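Workshop notebook, June

4 min read

Glue trials, second batch. Started at 8.15 with the windows shut to keep the draught off the pots. The first batch of hide glue from the Atness sack went stringy before I had the second joint closed, so this time I soaked the granules overnight in cold water and left them alone until they had swelled right through. They looked like wet sago by morning, all the same colour, no hard centres.

Heated to 60 degrees in the small pot, water jacket topped up twice. The Zevus hotplate overshoots badly on the way up and then settles. If you use it, set it low and creep up. The dial markings mean very little. I put a bit of tape where the pointer wants to be for glue, please leave it there.

Weights for the record: 845 g of water and granules together in the big jar before heating. I skimmed once and threw the skim away. There was less foam than last time and hardly any smell.

Test joints cut from the offcuts of the chair job, ash on ash, long grain to long grain. Planed both faces straight before gluing. Two sets:

Set A, faces warmed on the radiator first.
Set B, faces left at room temperature.

Set A is much the better to work with. The glue stays liquid long enough to rub the joint and feel it grab. Set B skinned over while I was still lining up the edges, and one of the pieces had to be scraped back and done again. I have marked the redone one with a cross in pencil so it doesn't get mixed in with the good ones.

Clamped both sets lightly and left them. I won't break any until they have had a full night. Last time I got impatient and the result told me nothing.

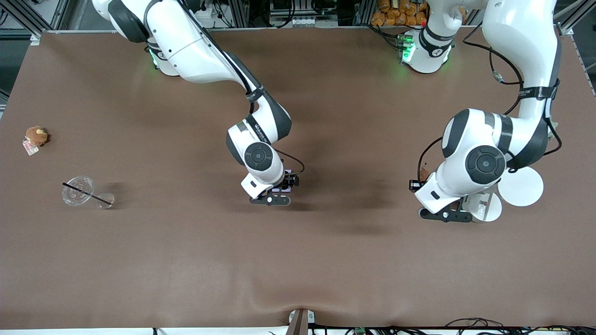
On the chair itself: the back left leg is still loose in its mortise. Somebody has been at it with white glue in the past and it has filled the grain, so hide glue won't take until that is out. Warm vinegar on a rag softened the top layer. Underneath it is harder and I ended up picking at it with the narrow chisel for most of an hour. The mortise is clean now but it has come out slightly oversize at the mouth. Options are a shaving glued round the tenon or a wedge from inside. I prefer the shaving, as the wedge would show if the seat ever comes off again.

The stretcher between the front legs is fine. The old glue there is original, brown and brittle, and it came apart with a little warm water and a knock from the mallet. Kept the crumbs in a jar in case anyone wants to compare.

Seat rails: one has a split running from the corner block screw hole. Ran thin glue into it with the syringe, opened and closed the split by hand to draw it down, then clamped across with waxed paper under the blocks. Squeeze-out on both sides, so I think it has gone all the way through. Wiped off with a hot damp rag while it was still jelly.

Stock. Drustholm invoice came to 403 with delivery, and that covers the ash boards and the two new cauls. One board has a knot close to the end that wasn't on the list, but there is enough clear length for rails, so I am not sending it back. The Vukčević scrapers arrived in the same parcel, wrapped in oiled paper. Edges need turning before use. They come square from the maker and will only make dust as they are.

Glue pot washed out at 4.40. Left the remaining glue in the fridge in the jar with the green lid. It will keep a few days. If it has gone runny when cold, throw it out, it has lost its strength.

To do next:
Break sets A and B and write down where each one fails, wood or glue line.
Cut the shaving for the back left tenon, try it dry.
Turn the edges on two scrapers, leave the others in the paper.
Find the other brush. The one with the metal ferrule turns the glue dark and I'd like to stop using it.
Order more granules before the sack gets down to dust.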